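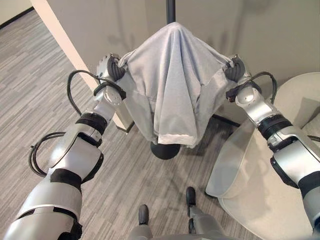
We're putting together next year's equipment request and the two-armed robot is the biggest line on it. Going to post the numbers and the reasoning as I go. Comments welcome, especially from anyone who has bought one of these for cloth work.

Background: we handle garments and linens for Cruzado, a rental business. Tablecloths, covers, team kit, some costume pieces. The Zevonstead site is where the automation money would go.

The work I'm budgeting for is the part between the dryer and the folding table. Pick up a piece, find two corners, spread it, hang it or drape it over a stand so someone can check it for stains and tears. People do this very fast. It's also the job we have the most trouble staffing.

First thing I learned about pricing: the quote for the robot is the smallest useful number. Dravia quoted us on arms, legs, grippers and controller as one package. Shipping, training and the service plan were on a separate sheet, and the spare parts were on a third one I had to ask for.

The package plus everything on the second sheet used up 46 percent of the total budget. I had penciled in 30. So we've had to cut in other places, and I'll list those further down.

Fingers. The rubber pads on the grippers are a wear item. Anything that pinches fabric all day is going to polish smooth or pick up lint. I'm budgeting 34 sets for the first year. May be too many. I would still take leftovers in a drawer over a stopped machine and a two week wait.

Ask your vendor if the pads are sold alone or only bonded to the finger. Ours come both ways and the price difference is large. We're getting a few of the bonded ones and the rest loose, and somebody here will learn to glue.

Cables. Put them in the budget as a consumable. A lot of these arms run cable outside the body near the wrist, in open loops, and a loop will find a hem or a drawstring sooner or later. I added two full cable sets and a box of sleeves and clips. Cheap compared to the rest.

Legs or wheels or a fixed base? This was the longest argument we had. A fixed base costs a lot less and would do fine at a folding table. But the draping work moves from stand to stand and the room gets rearranged for every big order. We went with legs for one unit.

If we buy a second unit it will be a pair of arms on a fixed base. I don't think we need two that can walk.

Floors. I forgot this completely in the first draft. Half our inspection area is carpet. Find out what your unit is rated for before you sign, and get it in writing. If we had to pull up the carpet, that's a flooring contractor plus several days with the area closed. Dravia says low pile is fine. I've kept a small flooring line in the budget anyway.

Floor space is the other one. Two arms reaching out to hold a tablecloth open need more room than a person doing the same thing. Chairs, door edges, stand legs, all of it is in reach. I'm planning on clearing one whole bay and moving the seating out to the hall. Moving furniture is free, but the lost bay is not, so it gets a line too.

Stands. We use thin black poles with rounded bases. They're light, and a light stand will slide or tip if a cloth is pulled down on it unevenly. Heavier bases for all of them came in lower than one hour of vendor support. Easiest yes in the whole request.

Test cloth. Don't practice on customer goods. I've ordered 100 plain pieces in mixed sizes and weights, mostly light gray and white. Light gray is on purpose — our checkers say creases and folds are easier to see on it than on bright white.

Someone asked about team kit. We had Vurisport send over samples of their jerseys and bags, and I would leave those out of the first year plan. Slippery fabric, lots of straps and zippers. Flat cloth first. If flat cloth goes well we can ask for more money with something to show.

What I cut to make it fit: the new label printer, one of the two rolling racks, and the outside training for supervisors. I don't like losing the training. The vendor course covers operators only.

What I refused to cut: the service plan. There was pressure to drop it and pay per visit. Per visit pricing looks good until you add travel, and we are a long way from their nearest tech.

Labor. This doesn't replace anybody on the current schedule, and I wrote it that way. It covers the open positions we haven't been able to fill. If your finance people want to see payback, use your overtime hours and your temp agency bills. Those are real numbers you already have.

I also put in operator time. One person assigned to the robot for the full first quarter, resetting stands, feeding it cloth, writing down the drops and bad grips. Most budgets I've been shown leave this at zero and I don't believe any of them.

Lease or buy: still open. The lease includes pads and cables, so I need to rerun it with those lines taken out. Over three years buying is a little cheaper. Over two it's the lease — and I'm not sure which one we should be planning for.

Timeline. Draft is dated August 2018. It goes up for approval in September, and the Dravia quote has to be renewed if we miss that. I've asked them to hold the price and have no answer yet.

Will add the lease numbers to this thread when I have them. If you've kept records on how long gripper pads last on cotton or poly blends, please send them. I'd like to replace my guess with something better before this goes in.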